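Talks > State policy > Speaker notes

5 min read

Grandbridge, Thursday 7 pm. Notes for the waiting period talk. Don't read these out word for word.

Open with the drive. Jillow to the nearest clinic, 339 miles round trip. Say the number, then stop. Let them do the gas in their heads.

Then the bill. Two visits, 72 hours apart, same doctor both times. "Same doctor" is the part people miss — if she's out sick the clock starts over. Read section 4 aloud, it's short.

What sponsors say: time to reflect. Be fair here, some of them mean it. Then ask who gets three days off work. Hotel, sitter, lost shifts. Our intake forms put it at some 600 dollars before the procedure itself. Don't round up. Somebody will check and they should.

Exemptions. There's one for medical emergency, nothing for distance. The amendment for anyone over 100 miles out died in comittee without a vote. Pause for groans.

Counseling script next. State writes it, doctor has to read it, doctor can't say which parts she disagrees with. Free speech people in the room should care about this even if they don't care about the rest. Compare: no script for a vasectomy. (Gets a laugh. Move on fast.)

Local bit — Feyisa county. 1,591 signatures on the petition, hand delivered. Reply was a form letter about highway funding. Have the letter with me, hold it up.

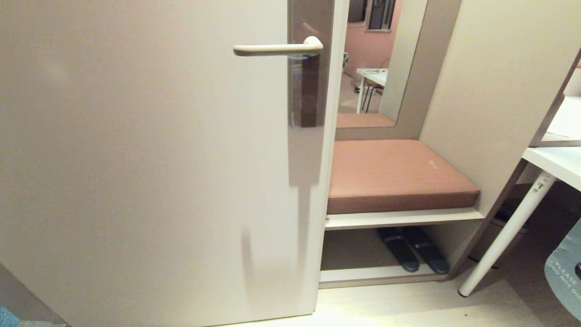 If running long skip the court history and go straight to the hearing. Public comment is two minutes each, sign up closes at noon the day before. Written testimony counts the same, tell them twice. Keep it to one page.

Likely questions: telehealth (banned under section 6, first visit has to be in person). Minors (seperate law, don't get pulled in). Is the Grelteo bill the same thing? Close, theirs is 24 hours and one visit can be by phone.

Sign up sheets by the coffee. Ride share list too, need drivers for August.

Contact | Copyright Grandbridge Talks | Back to top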